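Squaring up the cameras on a simulated two-arm cell

If your room renders on a slant, the robot is fine and so is the room. The head camera has some roll left in it -- mine had plenty. You need the Litora scene open and both arms enabled.

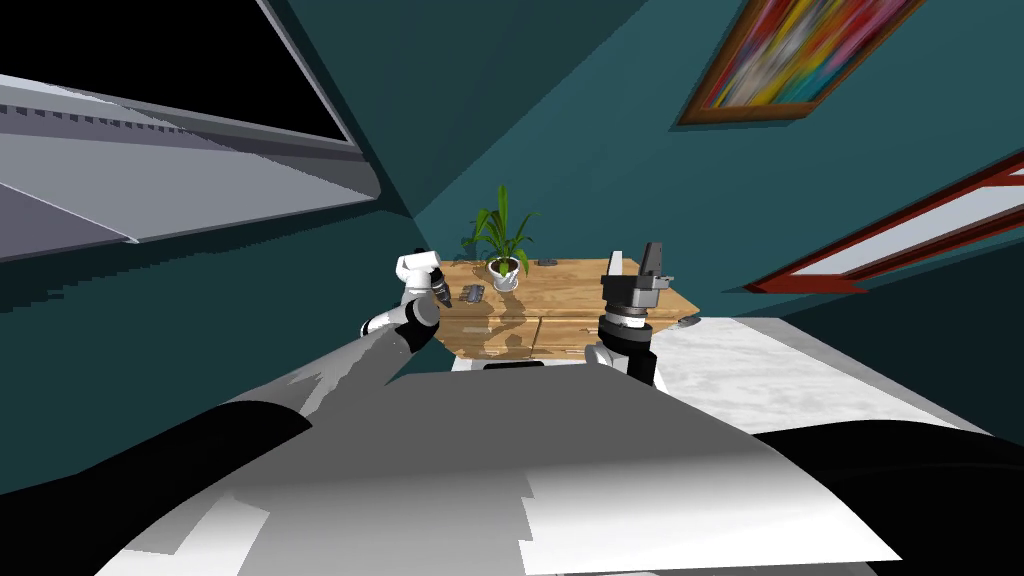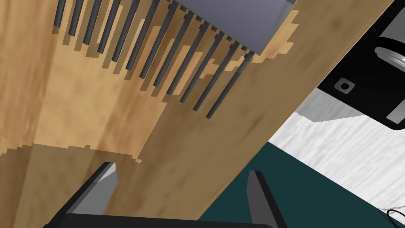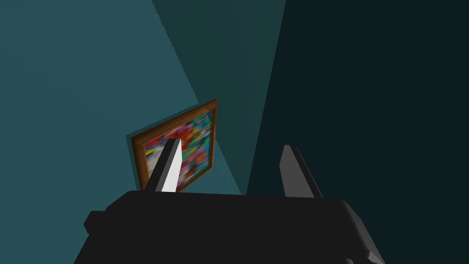
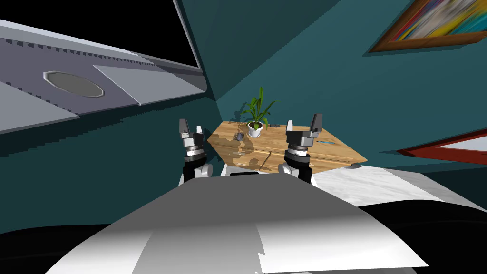 Li-hua Shek

1. Park both arms clear of the table and the plant. It has survived worse, but still.

2. Open both grippers to 100 and leave them there.

3. In the camera panel, zero the roll on the head view first. Doing the wrists first means doing them twice, a thing I know from January.

4. On each wrist view, nudge the pitch until both fingertips show. Save as you go.

5. Set the shadow map to 565 or higher if stair-stepped shadow edges bother you. They bothered Lợi Hồ for a week.

6. Restart the scene. Trerkley keeps the old offsets until you do, and won't mention it.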